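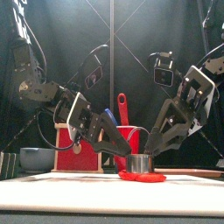 Charalambos Panagiotou wants to know, before I have sat down, whether I have come to be nice about the cups. I tell him I haven't decided. He says that means no, and goes to make the coffee.

We are in the back of Kokkinos, the café he has run on the main street in Bruvthorpe for longer than he cares to work out. In March he signed up to Grikska, the steel cup scheme that had already been going in Nallunby. The idea is simple enough. You pay a deposit, you take your coffee away in a metal cup, and you hand the cup back at any café with the sticker in its window. The leaflet calls this "the end of the throwaway cup". I have read a fair number of leaflets announcing the end of something, and I ask him if he believed it.

"I believed that my bin bill was too high," he says. "The leaflet I did not read until later."

He did read the contract, or most of it. Joining cost him £155, and for that he got a first crate of cups, a rack to dry them on and the sticker. The washing he does himself. I ask who pays for the hot water and he points at his own chest.

There are 39 cafés in the scheme across the two towns, going by the list on its website. I had walked past three of them on my way from the station, and in one the girl at the till had never heard of it. I mention this. Panagiotou shrugs and says that new staff are new staff. I say the sticker was next to her head.

"Fine," he says. "Then that one is a bad one. You want me to defend every café in Bruvthorpe? Some of them I would not defend for their coffee."

What I mostly want is for somebody to tell me where the cups go. He keeps his own tally in a school exercise book under the till, because he doesn't trust the app, and he lets me look through it. Since he joined, he has handed out more than 900 cups. He has taken back 430. The scheme's answer is that the rest have been returned elsewhere, which could be true, as that is how it is meant to work. But when I asked its office for the figures from everywhere else, I was told they were being prepared. I asked again a fortnight later and they were still being prepared.

I put it to Panagiotou that a steel cup in the back of somebody's kitchen cupboard is a worse thing than a paper one in the bin. It takes far more to make. It has to be used again and again before it earns its keep, and if it goes out once and never returns it has earned nothing.

He thinks about this for a while. He is a slow answerer when the question is a real one, and a very quick one when it isn't.

"In the cupboard they may use it," he says. "My sister has two. She puts her toothbrush in one."

"Is that what the scheme is for?"

"No. But she likes it."

He comes from a village where, he says, there was one tin cup on a chain at the spring and everyone drank from it, and it was never stolen because where would you take it? I have heard this sort of story before, usually from people selling something, and I tell him so. He laughs. He says his mother wouldn't let him use that cup in any case. She thought it was filthy. She sent him with a glass wrapped in a cloth, and he broke the glass, and after that he drank out of his hands.

So much for the old ways. I ask about the customers.

The regulars, he says, split early on. There were those who took to it at once, and those are largely the same people who were bringing their own cup before, so I am not sure what has been gained there. There were those who tried it, found the metal too hot to hold and asked for paper. He sells a sleeve now, made of felt, and he admits the sleeve was his idea and that he makes a little on it. And there were those who didn't want to pay a deposit for a cup of coffee, and said so, loudly, with a queue behind them.

"One man told me it was a tax. I said, it is not a tax, you get it back. He said, that's what they always say about tax." Panagiotou spreads his hands. "Who says this about tax? I never heard anyone say this."

He still keeps paper cups. They are under the counter, and you have to ask. I ask how many people do. Most, he says, and then, seeing me write it down, says that in the mornings it is most and in the afternoons it is fewer. In the afternoons people sit in and use china, which has been going back and forth between table and sink in this café for as long as it has been open, with no app and no sticker.

I say this seems to me the strongest argument in the building. People could sit down for ten minutes.

"You tell them," he says. "They have a train."

His bin bill has come down. He shows me that as well, and it is a true saving, though when I ask him to set it against the joining fee, the water and the hour a day somebody spends at the sink, he folds the bill up again. He hasn't done that sum. He suspects he wouldn't like it. The contract runs for a year, and he will look at it when the year is up.

Would he sign again, if the form were on the table now?

"Ask me when they tell you the numbers," he says.

I have asked them once more, as of 16 August 2018, and had a friendly message thanking me for my interest. Panagiotou, meanwhile, gave me my second coffee to take to the station. He didn't ask what I wanted it in. I paid the deposit, and the cup is on my draining board in another town with no sticker in any window, where I expect it will stay until I next have a reason to go to Bruvthorpe.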